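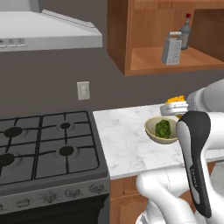
A white range hood with buttons on the front lip, next to an open wall cabinet.

Degreasing the Kitchen From the Hood Down

By Rosine Chauvin
October 5, 2019

Kitchen grease goes up before it comes down. Steam from a frying pan carries fine droplets of oil to the hood, the wall above the stove, the tops of the cabinets and whatever stands on the nearest shelf. Left alone for a season it picks up dust and turns into a tacky brown film that plain dish soap will smear around without lifting.

I do a full degrease twice a year, in April and again in the fall. It takes an afternoon. Between times I wipe the outside of the hood once a week and leave the rest.

What you need

Dish soap, baking soda, white vinegar, an old toothbrush, a plastic scraper, two buckets and a stack of cotton rags. Old T-shirts work better than paper towels, which shred on sticky surfaces. Wear rubber gloves if you use washing soda.

I have tried plenty of spray degreasers. The Prelberg one is strong and smells it, so open a window. Skatari is milder and fine for weekly wiping. Neither does much that hot water and soap won't do if you give them time.

The filters

Turn the hood off and let everything cool. Most metal mesh filters slide or unclip from underneath. Fill the sink with the hottest water your tap gives, add a good squirt of dish soap and half a cup of baking soda, and lay the filters flat. Soak for 20 minutes, turn them, and soak again. Scrub both sides with the toothbrush, rinse, and stand them on edge on a towel until fully dry.

Charcoal filters are different. They can't be washed, so replace them on the schedule in the manual. Aluminum mesh will go dull and gray in washing soda or in some dishwashers. It still works, but if the look bothers you, stay with dish soap.

The outside of the hood

Wring the rag out well before you go near the buttons or the light. Never spray cleaner straight onto controls. Put it on the cloth. For the gunk that collects along the edges of push buttons, wrap a thin rag around the end of the plastic scraper and run it along the gap.

Sloped tops catch more dust than you would think, and they are the part most people skip. Lay a rag soaked in hot soapy water on the slope for 5 minutes and the film will wipe off in one or two passes. On painted metal, keep away from scouring powder. It scratches, and the scratches hold grease.

Cabinets and open shelves

Finished wood wants less water than you are tempted to use. Mix a teaspoon of dish soap into a quart of warm water, wipe with the grain, follow with a clean damp rag, then dry right away with a third. Test a hidden spot first if you don't know what the finish is.

For thick, sticky patches make a paste of baking soda and a little vegetable oil. It sounds backward, but oil loosens old oil. Rub gently with your fingers, leave it a few minutes, and wipe off with the soapy rag. Hajar Ouali sent me that one, and it took the film off a door edge I had nearly given up on.

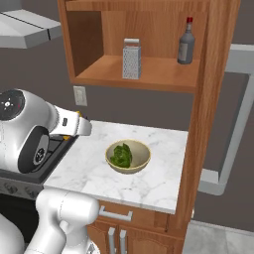
Box grater and red-capped bottle on an open shelf close to the hood.

Anything kept on an open shelf near the stove needs washing too, even if you haven't used it since the last cleaning. Take everything down before you wipe, or you will end up cleaning around things and leaving rings.

Graters: soak in hot soapy water and brush from the inside out, so the bristles push food back through the holes. Brushing from the outside wears out the brush and your knuckles. Dry right away, handle included.

Bottles: wipe the shoulder and neck with vinegar on a cloth. Take the cap off and wash it separately, threads too. Cooking oil keeps better away from heat, so if the shelf is right beside the hood, move the oil somewhere cooler and put something else there.

Shelf liners are worth having above the stove. Cut parchment to fit the cabinet tops and swap it at each big cleaning. Fouad Abdelaziz uses old newspaper for the same job and says it works as well. Keep either one well clear of the hood vent and the burners.

The wall behind

Start at the bottom and work up. If you start at the top, dirty water runs down over dry grease and leaves streaks that are hard to get out. Rinse in the same order. On dark paint, use a soft rag and light pressure, as hard rubbing leaves shiny spots. Flat paint is the worst for this.

Getting rid of the dirty water

Scrape solid grease into the trash first. Pour the wash water down the drain while it is still hot and run the hot tap for a minute afterward. Rags that are heavy with oil should be spread out flat to dry outdoors before you wash them or throw them out, and they shouldn't go in the dryer until the oil is washed out.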